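25/04/2018

OK so the idle arm post. I promised this one a while back and then kept rewriting the middle, so I'm just going to put it up as is.

If you've been reading along you know the setup in Drastthorpe: two arms, a tray on one side, a basket on the other, and a pile of small stuff that we ask the robot to move from one to the other. The arms learn by copying us. Vasiliki Makris or I drive them by hand, everything gets recorded, and a network gets trained to go from what the camera sees to what the arms do next. Plain old imitation. We call the whole code base Redero and I will not be explaining the name.

The thing that had been driving me up the wall since July was the arm that *isn't* doing anything.

## The arm with no job

Think about what a demo looks like when you only need one arm. You drive the right arm to a toy, you close the fingers, you lift. Meanwhile the left arm sits there. Except it doesn't really sit there, because you're holding both controllers, and your left hand sags a bit when you concentrate on your right. Or you shift your feet. Or (me) you reach for your coffee.

All of that goes into the recording, and the network has no idea it was coffee. It thinks the left arm was supposed to creep downward while the right arm was picking. It learns the creep very faithfully! And once it's running by itself the creep adds up, because now the idle arm is in a spot it never was in during training, so the network guesses, and the guess is worse, and a few seconds later you've got a gripper leaning on the rim of the basket.

We tried the obvious stuff first. A dead zone on the controllers, so that tiny motions get thrown out. That helped with the sag and made everything else feel like driving through oatmeal. Vasiliki hated it so much that she turned it off without telling me and I spent a whole afternoon wondering why my new data looked so good.

Then we tried smoothing the recordings afterward. Smoothed creep is still creep. Moving on.

## What we do now

The fix that stuck is pretty small, and I'm a little embarrassed by how long we took to get to it.

Every step of every demo now gets a tag for each arm: working or waiting. We don't tag by hand. A little script looks at whether the fingers close or open in the next stretch of time, and whether the arm covers any real distance on the way there. If it does, it's working. If it's only drifting, it's waiting. Dionysis Andreadis wrote the first version on the bus and it's still mostly his version, comments in all caps included.

Then training changes in a few places:

- The network has an extra output per arm that guesses the tag.
- For a waiting arm, the recorded motion is ignored completely. It doesn't count toward the loss, so the coffee reach teaches it nothing.
- When the robot runs by itself and an arm is tagged waiting, that arm just holds the last pose it was commanded to.

The hold is important. My first try sent the waiting arm back to a home pose every time, which sounds tidy and looked horrible. The arm would go home, get told it was working, swing back out, get told it was waiting, go home... like somebody who keeps forgetting their keys. Holding is boring and boring is great.

We also needed a bit of stickiness, so the tag can't flip back and forth from one moment to the next. Right now an arm has to be called waiting several steps in a row before we believe it. Going the other way, from waiting to working, is instant. I'd rather have an arm start too early than miss its turn.

## Did it help?

Yes! I was ready for a shrug and it was way better than a shrug.

We set up 18 layouts, with the objects and the basket moved around between them, and ran the old network and the new one on each. The old one bumped something with the idle arm in 12 of them. The new one did it in 2. Same demos, same amount of training, same everything except for the tags and the mask.

Both of the leftover bumps were the same kind of mistake, too, where the basket was placed so close to the parked gripper that starting to move at all was going to be trouble. I don't count that as solved, but it's a different problem and I'm happy to have a different problem.

What I did not expect is that the *busy* arm got better as well. I don't have a clean number for that one and I'm not going to pretend I do. Vasiliki's theory is that the network used to spend effort on modeling our sagging hands and now it doesn't have to. Dionysis thinks the old network was using the idle arm's position as a sort of clock ("left gripper is this low, so it must be time to lift") and that we broke the clock, which forced it to look at the objects. I like his story better, but I'd want to test it. You could freeze the idle arm in odd places and see which network gets confused. Somebody remind me.

## Things that bit us

The script that does the tagging had a nasty habit with long carries. If you pick something up and then hover for a while, thinking about where to go, it calls the arm waiting, even though it's holding something. For pure holding that's harmless, since the arm stays put. But the network would then get nervous about ever leaving the hover. We patched it by saying that an arm with closed fingers and something between them is always working. I know, I know, one more rule. It's a one-liner and it fixed the stuck hovers.

Also, please shuffle which arm does the picking when you record. Our early demos were nearly all right arm because we're all right-handed, and the tag output had learned "right works, left waits" and called it a day. It scored beautifully on our held-out data, which was, of course, also all right arm. We recorded a bunch of left-first ones and felt silly.

The Lernar people asked whether this works when both arms are needed at once, like for lifting the basket by two sides. Short answer: both get tagged working and you're back to the old training, no worse than before. I'd like to try passing an object from one gripper to the other, because there the tags should overlap for a moment and I honestly can't guess what our sticky rule will do with that.

The state I care most about is the one where one arm is carrying and the other has no object at all. Here's one of those, with the right gripper holding the yellow tape, the panda in the tray underneath, and the left gripper open by the empty basket. The closed-fingers rule covers the right arm. The left one is where the tag has to earn its keep.

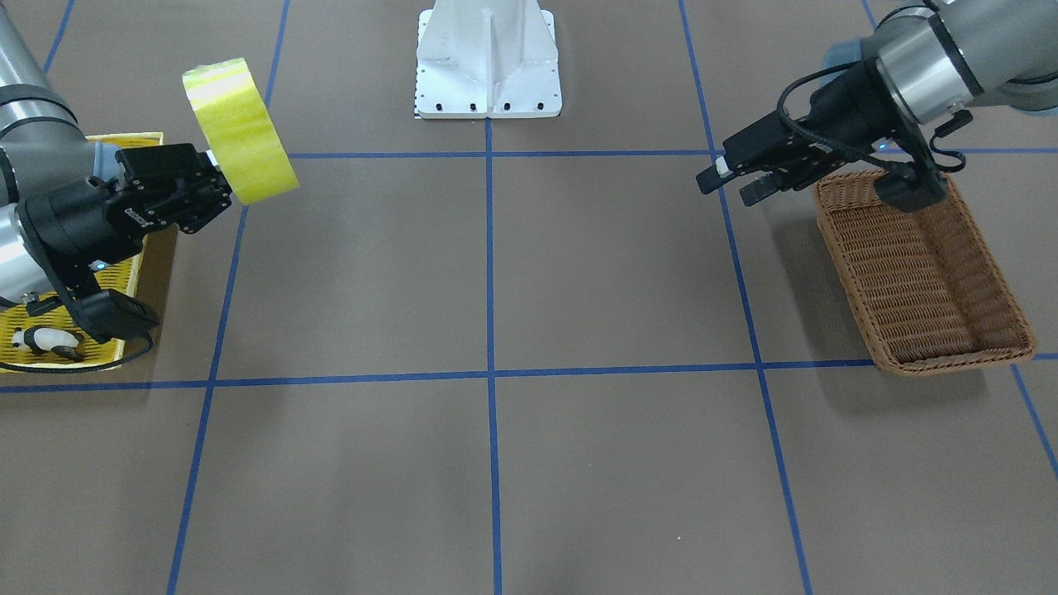

## Next up

Handing things from one arm to the other, once I've fixed the cable that keeps catching on my chair.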